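Notebook – disassembly bench, cell 2
February 2026

Task set: desktop service tasks, socket area. Policy name in the config is still restside_v3, data goes to the Nedance bucket. Sverre on teleop in the morning, me on teleop after lunch, Ulla reviewing.

Target for this task is 1000 accepted episodes. We stand at 109 after today. Slower than the drive bracket task, as expected. Socket work has less clearance and the operators back off a lot before committing, and all of that hesitation goes into the recording.

Setup changes since last entry:

– Wrist camera exposure locked. Auto exposure was hunting whenever the gripper passed over the shiny parts near the socket, and the learned policy was picking up on the brightness change as a cue for "close enough."
– Action rate left at the old value. Sverre wants it doubled for the last stretch above the socket. Not doing it in the middle of a collection. Revisit in March.
– Gripper force limit lowered one step. No change in the success column so far.
– Start pose randomized over a wider region. Operators complain, loss curve on the held-out set looks better.

Rules for labeling, so we stop arguing about it: an episode begins when the arm leaves the start pose and ends when the operator releases the pedal. Pauses stay in. A regrasp stays in if the part was never dropped. A drop ends the episode and it gets tagged as failure, not deleted. Ulla found 11 deleted drops in last week's batch, which makes our failure share look better than it is. I have restored them from the raw logs.

Wrist and fixed views:
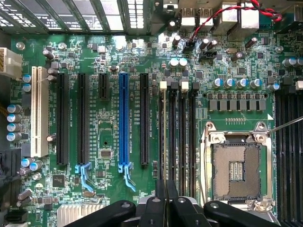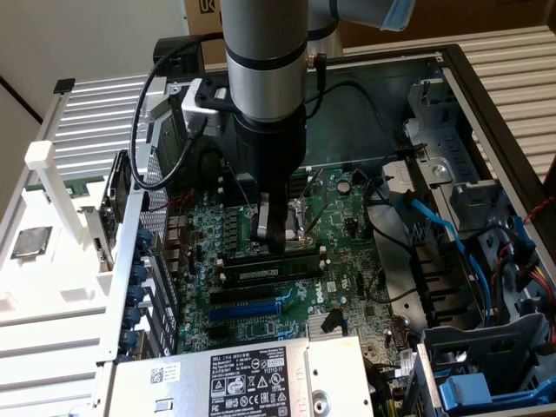
Is the fixed view enough on its own to train the approach to the socket?

No. We tried it on the Flivov arm last fall and the policy got to the right area but missed in depth by several millimeters, in both directions. Adding the wrist stream fixed most of that. The fixed stream still matters for the first half of the motion and for recovering after a bad approach.

Sync between the two streams checked again with the LED method. Worst offset is 8 ms, which is inside the tolerance we wrote down at the start. The drift we saw before came from the logging machine swapping to disk. Extra memory went in, problem gone for now. If it comes back, look at the disk first and leave the camera drivers alone.

Trial run of the current checkpoint at the end of the day, no teleop. Approach was fine. Final alignment was poor in the same way as before: it stops short, corrects sideways, stops again, and sometimes never leaves that loop. My guess is that the operators do exactly this in the early episodes, when Sverre and I were both still learning the pedal, and the model has learned it faithfully. Ulla thinks it is the action chunk length. Both can be tested without touching the robot:

1. Retrain without the first day of data, everything else fixed.
2. Retrain on all data with chunk length halved.
3. Same seed for both. Log under separate run names this time.

Started run 1 before leaving. Run 2 waits for the second GPU, which the Fallahi people have until their job ends.

Open points:

Language tags. We have three different phrasings for the same instruction in the metadata and the loader treats them as three tasks. I will write a small script to merge them. Original strings stay in a separate field in case we want the variety later.

Episode length. Median is fine, the tail is too long. Proposed cutoff goes into the config as a filter, so that the raw data is not touched.

Operator ID is missing from part of Sverre's morning session. He says he logged in after he had already begun recording. Can be filled in by hand from the bench log. Better to make the recorder refuse to start with the field empty – added to the ticket list.

Calibration of the fixed camera to be redone before the next session. Ulla has the board on her desk.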